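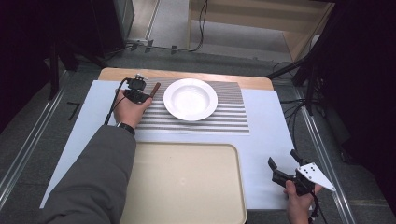
**Wustlow striped placemat, grey/white, rectangular**

Bought in January as a set of 4, used daily until this review (2/20/11). Two went on a bare table, the others on a white worktop, where a dinner plate with a wide rim leaves little margin at front and back.

Pattern: narrow horizontal bands, full width. The stripes make it easy to see when the mat has been laid crooked. They also hide crumbs better than the plain Menon mat I had before, but tomato shows on the white bands and needs wiping promptly.

Grip: adequate. A glossy plate stays put when food is cut on it. The mat itself creeps on a smooth surface if pushed from the short side – a damp cloth underneath cures this, but should not be necessary at the price.

Heat: a serving dish straight from the oven left a faint curl at one corner. It flattened overnight under a tray. I would not repeat it.

Cleaning: wipe only. The label says so and I followed it for three of the mats. The fourth went through a cool machine wash and came out slightly narrower, with one edge no longer straight.

Compared with the Jelleo equivalent, the Wustlow lies flatter from new and has tidier edges. The Jelleo is thicker and quieter under crockery.

Price was 571 for the set from Grisier, against 862 for the Jelleo. At that difference I would buy the Wustlow again, for plates only. Serving dishes need a proper heat mat.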